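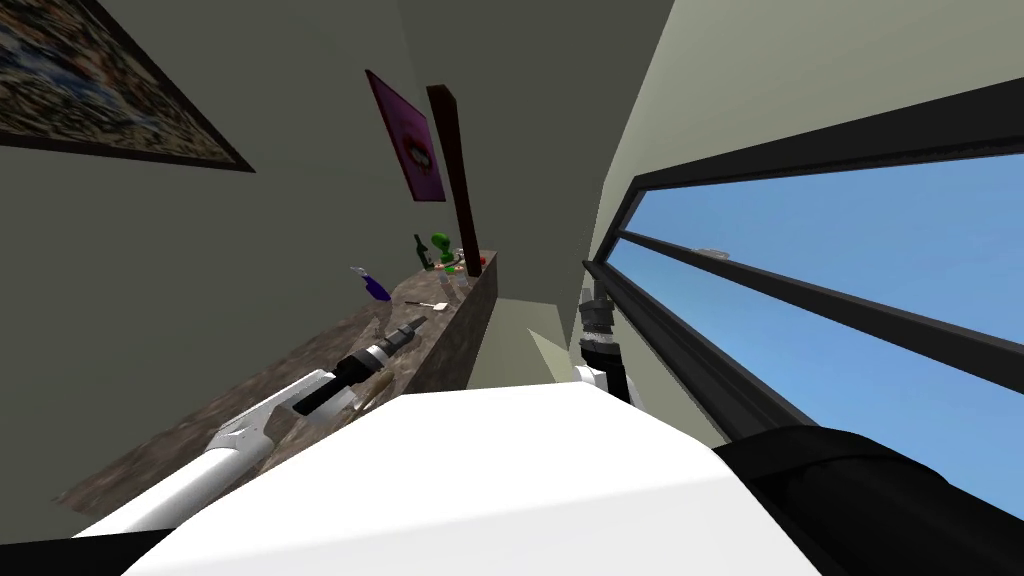 Figure 2.1. Long countertop with a stone-like surface, beside a window.

Chapter 2
Who Decides the Town Budget?

In December the town of Rimalham had to choose between a new library roof and a second school bus. The town had 2940 voters, and 627 of them came to the meeting. The vote was close, and the bus won.

This chapter looks at how such decisions are made. We begin with the difference between a budget that is proposed and a budget that is adopted – students often mix these two words.

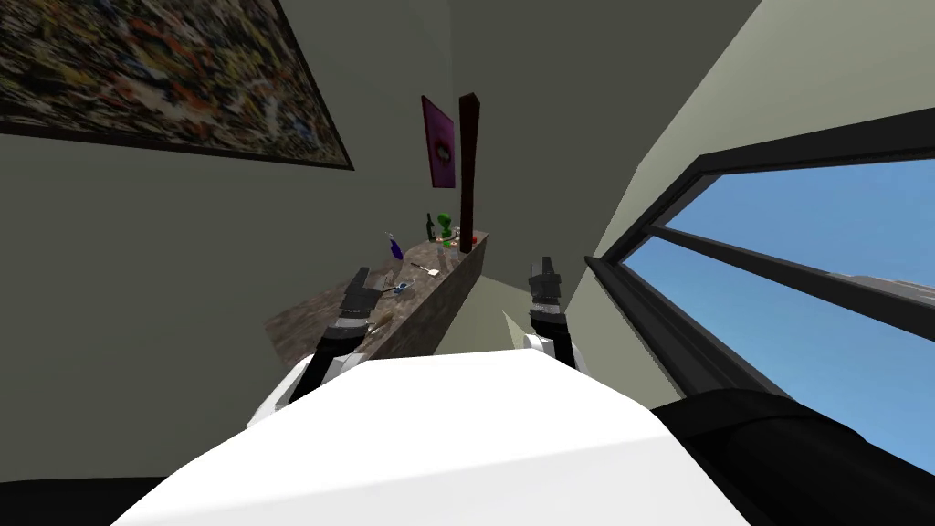
Reading time: up to 2 hours, with exercises

Before you read, write down who you think prepares the first draft in your own town. Keep your answer for Section 2.4, where Elīna Ots compares Rimalham with Vemitley, a town that votes by mail.

Key words: warrant, moderator, levy, reserve fund, quorum.

2.1 The first draft

Each department head sends a request to the town manager.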